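Hardware > Older desktops > Teardown and refurb
Thread: Order of work on donated towers, and the drive cage question

mhoani
Posts: 925

We have a shelf of older office towers to strip, test and either rebuild or part out. The vendor label is gone from most of them, but the layout is the usual one: board on the tray, sheet-metal drive cage across the front, power supply harness draped over everything in between. I'd like to settle one written procedure before we start, as last time three people used three different orders and we ended up with a bin of unmatched screws.

My draft:

1. Side panel off, power supply disconnected from the wall, hold the power button for ten seconds.
2. Memory out.
3. 24-pin and CPU power connectors off the board.
4. Data cables off.
5. CPU out, socket inspected, socket covered.
6. Drive cage out.
7. Board out. 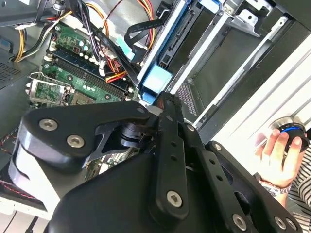 The two steps I'm least sure about are 3 and 5. The harness on these is short and stiff, and the main connector sits close enough to the memory slots that you either work over the slots or reach across the board. With the memory out first there's more room for fingers, but there's also nothing to stop a knuckle coming down on a slot latch. I have broken two of those. They're white, old and brittle.

On 5, I would rather not have the socket open for longer than it takes to lift the chip.

grimshaw_tools
Posts: 31

Cage first. On that style of case the cage is what stops you from getting the harness out of the way. Take it out and the cables fall forward into the empty space instead of lying on the memory slots. Everything else on your list gets easier.

I'd also close the retention bracket again as soon as the chip is out. An open lever catches cables. If a lever gets pulled sideways the bracket never seats flat afterward.

dmahuika

Disagree on cage first. The drives are still cabled at that point, and with the board powered from the same harness you're moving the whole loom at once. You get strain on the data connectors, which on boards of this age are held down by not much. Disconnect at the board end, then move metal.

Agree on the lever. Close it, fit a cover, done.

grimshaw_tools

I pull the drives before the cage, so there is nothing cabled to it when it moves. Should have said so.

dmahuika

Then that's a separate step and it needs to be in the list. "Cage first" read by a new person means cage with two drives hanging off it.

mhoani

Noted, I'll split it. Drives out, then cage.

Next problem. The cage on the ones I've opened is folded steel with slots punched along the lower lip and a plastic release clip. I've had mixed results with the clip. On one tower it released with a light push. On another it flexed and nothing moved, and I stopped before I snapped it.

ornholm
Posts: 1,000

On the clip: look for screws before you push anything. A lot of refurbishers added screws through the cage for shipping. The clip then does nothing, and people lever on it until it breaks. Check the front face behind the bezel and the underside as well.

If there are no screws, take the load off first. Press the cage back toward the direction it slides in, a millimeter or so, then work the clip. If you pull on the cage while pressing the clip you're jamming the hook against its slot.

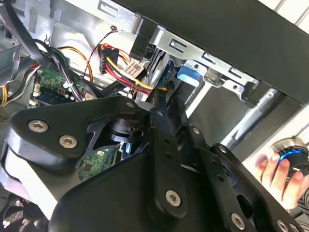
Colored plastic generally means it's a part you are supposed to touch. Light blue, green and purple have all been used for tool-free releases depending on the maker. Don't read more into the color than that. I've seen a blue tab that only released the drive rail and had no effect on the cage itself.

Also, the raised flanges on folded cages are not always deburred. Gloves, or at least don't run a thumb along the punched slots to find the catch.

dmahuika

Gloves for the metal, bare hands or thin nitrile for the board. I would not handle a CPU in work gloves.

atero_bench

What are you using for screws? I went to a magnetic mat with a grid drawn on it, one square per step. For 6-32 and M3 mixed together it's the only thing that has worked for me. Optical drives take M3, hard drives take 6-32, and the wrong one will go in for a turn and a half before it ruins the thread.

mhoani

Muffin tin at present. I'll look at a mat.

grimshaw_tools

Muffin tin is fine if you label it. The mat is worse if anyone bumps the bench.

ornholm

One more on the memory question. You don't have to take it out before the power connector. Leave the sticks in, take the connector off, then do the memory. The seated sticks keep the latches upright and closed, so there's less to knock. The latches are weakest when they're folded open.

mhoani

That would have saved me two boards. The trade-off is less finger room at the main connector.

ornholm

Some, yes. Squeeze the connector clip at the top, not the middle, and rock it along the long axis. Keep a finger of the other hand on the board edge so it doesn't bow. If the board visibly flexes, stop and rock again. Pulling straight up on a tight one is how the solder joints go.

dmahuika

I still prefer memory out first, for a different reason. If a stick gets bumped sideways while it's seated you can crack the slot, and that's a dead board. A broken latch is cosmetic. The stick will hold without it on a machine that never moves.

ornholm

Never seen a slot crack from a bump. Seen plenty of latches go.

dmahuika

I have seen one. Harkthorpe job, 21 towers, one cracked slot. So not common, but it was a board that had tested good an hour earlier.

mhoani

I'll leave that one to whoever is at the bench and write it as either/or. Revised list:

1. Side panel off, mains off, hold the power button.
2. Data and power off the drives, drives out.
3. Check the cage for added screws. Take the load off the clip, release, cage out.
4. Main and CPU power connectors off the board, one hand supporting the edge.
5. Memory out, latches closed afterward (or swap with 4).
6. Remaining data cables and front panel header. Photograph the header first.
7. CPU out, lever closed, socket covered.
8. Board out.

Cooler comes off before 7, obviously. The ones I have open already had theirs removed, so I left it out of the draft. I'll add it.

atero_bench

Run the machine for five minutes before you pull a cooler, if it will run. Old paste cold is how chips come out of a locked socket stuck to the heatsink. That has to happen before step 1, so put it at the top.

mhoani

Good point. Goes in as step 0. I'll post the printed version in April once we've been through the first shelf with it.

– Merle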